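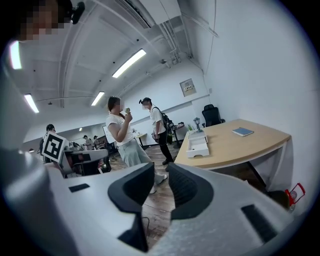 How to Request a Copy of an Incident Report

The Records Unit of the Dolent Police Department releases incident reports to involved parties, their attorneys and their insurers. Please follow the steps below.

Step 1. Find your case number. It is printed on the card the responding officer gave you.

Step 2. Complete the request form at the front desk or send it by mail. Print clearly and sign the second page.

Step 3. Show a government-issued photo ID. Mailed requests must include a photocopy.
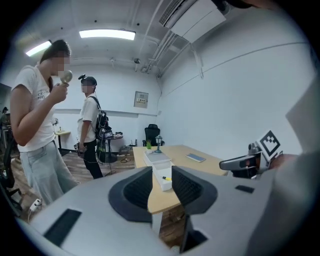
Fluorescent lighting and wall-mounted air conditioner.

Step 4. Pay the copy fee – 2 dollars per report, by check or money order. Requests of more than 200 pages are billed separately.

Step 5. Collect your copy at the Records window. Reports under active investigation may be withheld in part.

Questions about a denied request should be addressed in writing to Sgt. Efren Catacutan, Records Unit. Appeals are reviewed by Lt. Ramil Cabrera.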